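Cleaning and storing a toy kitchen

Play food gets handled more than most things in the house and washed less than nearly all of them. The tips on this page come from readers and from our own cupboards. None of it needs special products.

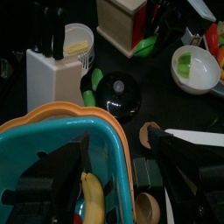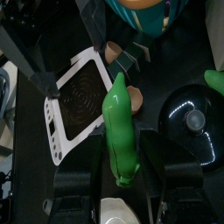
Top, a toy banana in the teal basket. Bottom, a green plastic vegetable beside the toy cooktop.

Washing plastic food

Sort it first. Solid, one-piece items can go in a bowl of warm water with a squirt of washing-up liquid. Leave them for 15 minutes, then go over them with an old toothbrush. Seams hold the most dirt, so brush along them and not just across.

Hollow pieces are a different matter. If there is a pinhole or a split seam, water gets in and doesn't come out again, and after a few weeks you have mould. Squeeze each piece under water first. If it bubbles, take it out, shake it and wipe it with a damp cloth from then on. Volkan Kaplan of Cluddale seals pinholes with a dab of clear silicone and leaves it overnight before the toy goes back.

The dishwasher is fine for hard plastic marked as safe, top rack only, in a mesh bag. Thin plastic warps.

Wood and card

Never soak wooden pieces. Use a wrung-out cloth and dry them straight away, standing on end if they will. A rough edge can be taken down with fine sandpaper. Card packets are best thrown out once they go soft.

Sticky marks

Sticker glue comes off with a little cooking oil on kitchen roll. Rub it in, wait, wipe, then wash with soap. Felt-tip is harder — try surgical spirit on a cotton bud, somewhere hidden first, as it can lift printed detail along with the pen.

Baskets and tubs

Baskets with holes in the sides let damp toys dry. Lidded boxes don't, so put nothing away wet in one. Baskets that nest save shelf space, but wash the outside of the inner one too, where crumbs collect.

Sylvie McIntyre keeps two baskets out and the rest on top of the wardrobe, and swaps them on the first of the month. She had been tidying up every piece every evening before that.

For small parts, a 500 g yoghurt pot with a lid is about right. Write the contents on the lid in marker.

How often

Every week or so if there are toddlers who chew, otherwise once a month. After a stomach bug, wash the lot the same day and leave out anything that can't be washed for 7 days.

Reader's question from Ninavbridge: can you repaint worn play food? Not if a child under 5 will be using it. Pass it on or bin it.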